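Ticket 2000 – Sketwood cell, gripper stops short on memory insert
Opened by: Toshiko Imai
Machine: Sketwood arm, board bench, Nurport
Status: open, waiting on part

First log entry, April 15, 2023

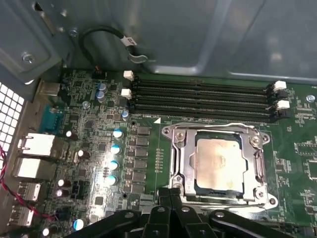

What's going on

Hi Grethe! So the arm comes in over the processor fine, gets to its waiting spot just short of the socket, and then on the next move it throws fault 53 and sits there. The job is the usual one: memory into the four black slots on the far side of the processor. It never gets that far. I cleared the fault and ran it again and got the same thing, same spot, so at least it's consistent (small mercies).

What I tried

Restarted the controller. No change.

Ran the fingers open and closed by hand from the pendant, 40 cycles, with the arm parked well away from the case. They got slower as they went, and by the end I could hear a little tick on closing. I wiped the linkages down and put a drop of the light oil on each pin. The tick went away for a bit and came back.

Checked the path against the locking lever on the processor socket, because that long silver arm was my first suspect. The taught path has plenty of room over it. I also slowed the approach to half speed and still got 53.

Re-taught the waiting spot in case somebody bumped the fixture. It was off by a hair, so I saved the new one as Rees 2. Please don't overwrite it, the old one is still there under Rees if you want to compare!

Where I think we are

My money is on the finger drive. We swapped the belt in February and I'm not sure we ever set the tension again after the first week – I can't find it in the log anyway. Grethe, do you remember doing it?

Reply from Grethe Holst

Nope, I didn't, sorry. I set it once on the day and meant to come back. Leave the arm switched off for now and take the board out before you pull the cover, I don't want oil on it. Spare belt is coming over from Vekthorpe with the next van. When it's in, run the 40 cycles again and put the closing times in here.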